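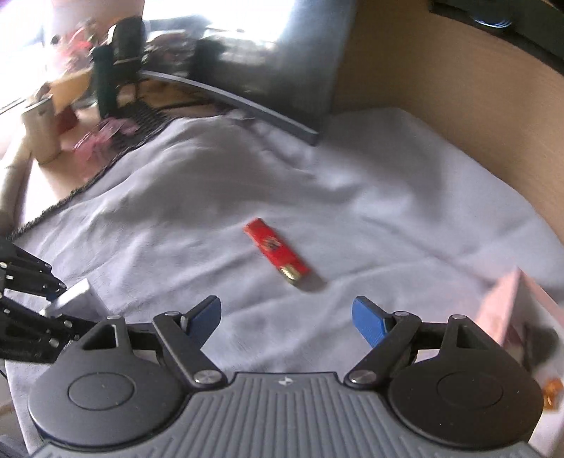

Part 2: Setting up your first spending tracker

Guides > Clilari > Following a public project
6 min read

OK, so you've got Clilari installed and you've made a login. In this part I'll take you through tracking one publicly funded building project from the first budget vote to the last invoice. I'm using the Zanetti Hall rebuild in Clirberg because it's the one I know best (I've been grumbling about it for years), but the steps are the same for a library, a stadium or a new roof on the courthouse.

Before you start, have the adopted city budget open, plus any payment records the finance office puts online. PDFs are fine. Scanned PDFs are fine too, you'll just be typing more.

1. Click New Tracker and pick "Single project." There's also a "Whole department" option. Leave that alone for now! I started there and ended up with 655 line items, most of them copier paper and tires.

2. Give the tracker a plain name. I called mine "Zanetti Hall." Don't put your opinion in the name – it prints at the top of every report, and you may want to hand one to a council member someday.

3. Enter the promised cost. Use the figure the council voted on, and paste the link to the minutes in the Source box right next to it. If the mayor said one number in a speech and the council approved another, the approved one goes here and the speech goes under Statements.

Note: Clilari won't let you save a promised cost with the Source box blank. It will let you save one with a broken link, so click it and check.

4. Add your funding lines. City general fund, state grant, private gifts, each on its own row. For Zanetti Hall the gifts were supposed to cover the lobby and the organ, and I'd never have spotted the city money drifting into that column if I'd lumped it all together.

5. Import the payments. Go to Payments > Import and drop in your file. Clilari takes up to 40 pages at a time, so split the longer ones first. My first batch came out as 596 payments, and it took me a whole evening with a pot of coffee to go through them.

Caution: do not press Merge Vendors until you've read the list. Bemolard shows up in the Clirberg records as a demolition contractor and also as a street in the billing addresses, and the merge tool happily rolled them together. There's no undo for this one. Export a copy first.

6. Tag each payment. The tags I use are Design, Land, Demolition, Construction, Legal and Don't Know. Please use Don't Know as much as you need to. A guess looks exactly like a fact once it's in a chart.

7. Set your alert. Under Alerts, choose "Total paid passes promised cost" and put in your email. I also turn on "New funding line added," which is how I found out about the second state grant one October, well before it made the paper.

8. Check the totals. The green number at the bottom of the Summary tab should match the total on the finance office's own report. If it's off, look for refunds. Clilari reads a minus sign fine but doesn't understand parentheses, so (12,000) comes in as money spent.

Note: refunds have to be fixed by hand, one row at a time. Sorry. Sort by amount and the big ones float to the top.

9. Decide who can see it. New trackers are private. I kept mine that way until I'd asked the finance office about the payments I couldn't place, and they cleared up most of them in a couple of emails (very nicely, too). Then switch Visibility to Public and copy the link.

If the Public switch is gray, you've still got a payment with no date. Filter by "Missing date," fill it in and try again.

Part 3 covers public records requests, including what to write when the reply comes back half blacked out.

2 comments | Share this guide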